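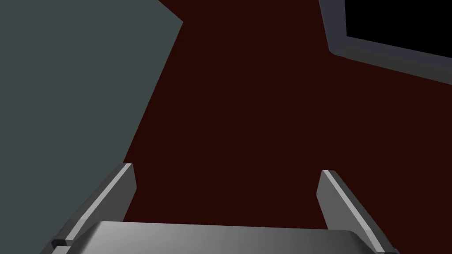

Home | Guides | Comics | Contact

How to Bag a Back-Issue Run
By Saskia Paewai, September – 8 comments

1. Sort by issue number before opening any bags.

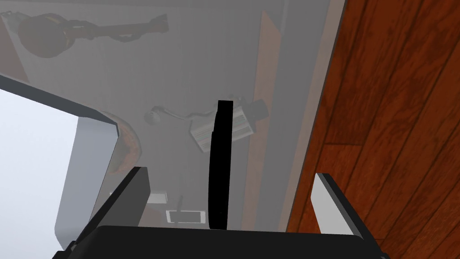 Which way does the board go? Shiny side toward the comic, behind the back cover.

2. Slide both in together – slowly at the corners.
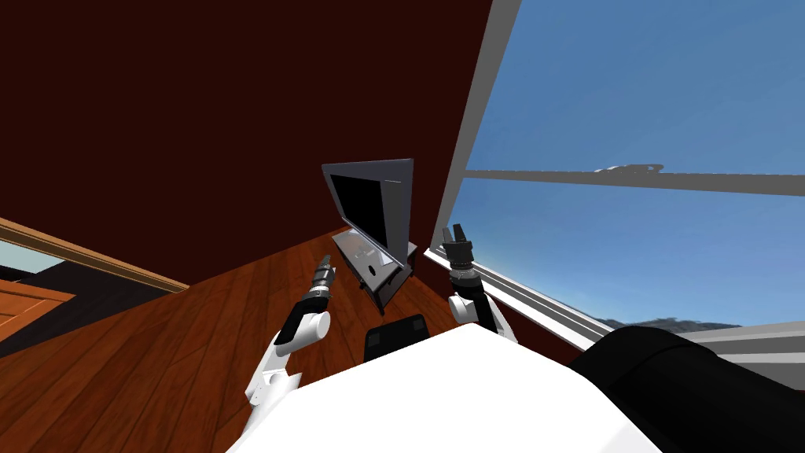
3. Fold the flap and tape it to the bag.

4. Stand them upright in a short box. Mine holds about 70.
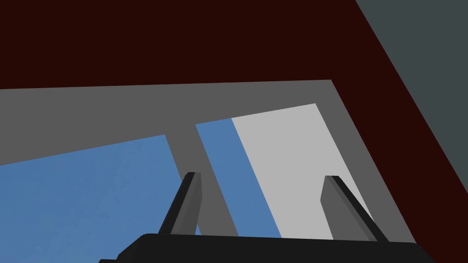

Greddale back issues, part one

294 shares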